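Play Kitchen Steamer Sets: Frequently Asked Questions

Last updated October 23, 2023

Families and classrooms that borrow from the Whitfield Toy Library ask us a lot about the bamboo steamer sets. The answers are collected on this page. For opening hours and membership, see the Visit page.

What comes in a steamer set?

A round bamboo steamer basket, a lid, and a bag of small play food. The play food varies from set to set. Most bags have a few foam cubes, which children use as tofu, carrot, dumplings or whatever is on the menu that day, plus one or two pieces of toy fruit. The contents of your set are printed on the card inside the bag. 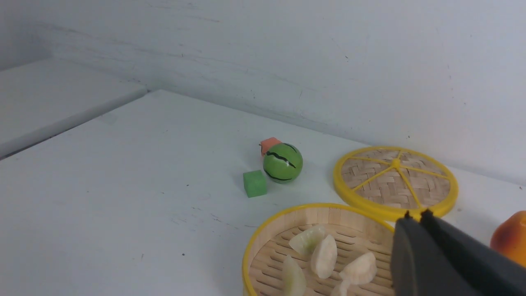
Watermelon ball, foam cubes and yellow-rimmed steamer with the lid off.

Is it a real steamer? Can we cook with it?

Please don't cook with it. The basket and lid have plastic rims, and both have been handled by a lot of children. Treat the whole set as a toy and keep it away from the stove.

What age is it for?

We lend the sets to children three and up. The foam cubes are small and soft enough to bite through, so we do not lend them to homes where a younger child will be playing too. Ask at the desk for the Sonard picnic set, which has large pieces only.

How long can I keep it?

Steamer sets go out for 40 days. You can renew once online if there is no waiting list. Classroom members can book a set for a full term starting in January.

How do I clean it before returning it?

Wipe the rims and the toy fruit with a damp cloth and a little dish soap. Foam cubes can be squeezed out in soapy water, rinsed, and left on a towel overnight. Do not soak the basket or the lid. Woven bamboo takes a long time to dry and can go moldy in the bag. If something sticky gets into the slats, use a dry toothbrush first.

A strip has come loose from the lid. What should I do?

Stop using the lid and bring it in with the rest of the set. Don't glue it or trim it. We have spare lids from Mondeck in the back room and can usually swap one on the spot. There is no charge for ordinary wear.

We lost a piece. Do we have to pay?

Not for foam cubes. For a missing piece of toy fruit, a lid or a basket, we charge the replacement cost listed on the card. Check under the couch before you come in.

What can children do with it besides pretend cooking?

Sorting by color works well, and so does guessing which pieces will fit in the basket. Older children like to take orders and write them down. You can also set everything out on a bare table and let them decide how to use it.

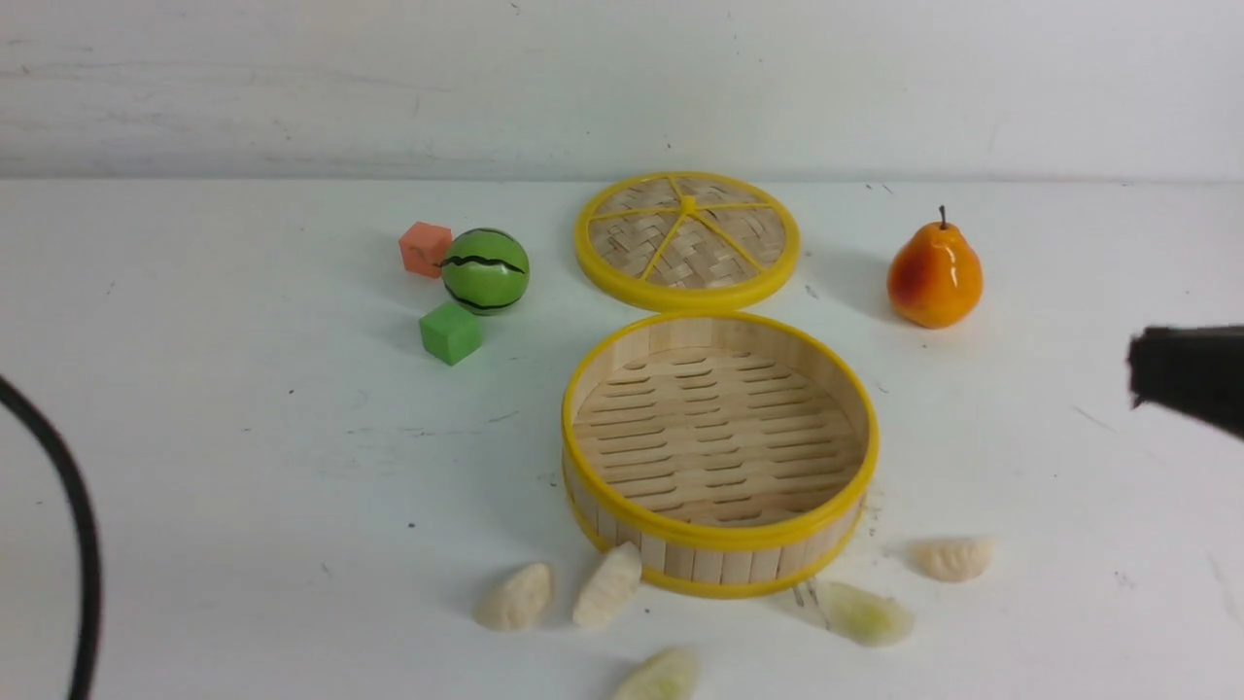
Our four-year-old mostly wanted to put the lid on and take it off again, so we hid one cube in the basket each time and let her guess the color. That kept her busy until dinner. (Member comment)

Can I reserve a particular set?

Yes. Search the catalog by set number. The steamer sets are 96 and 692. Set 96 is kept at the main desk and set 692 is at the Flendow Street branch. Either one can be sent to the other location if you allow a week.

How should I pack it for return?

Play food goes in the drawstring bag with the card. Put the bag in the basket and the lid on top, then slide everything into the tote. Please don't stack other toys on the lid.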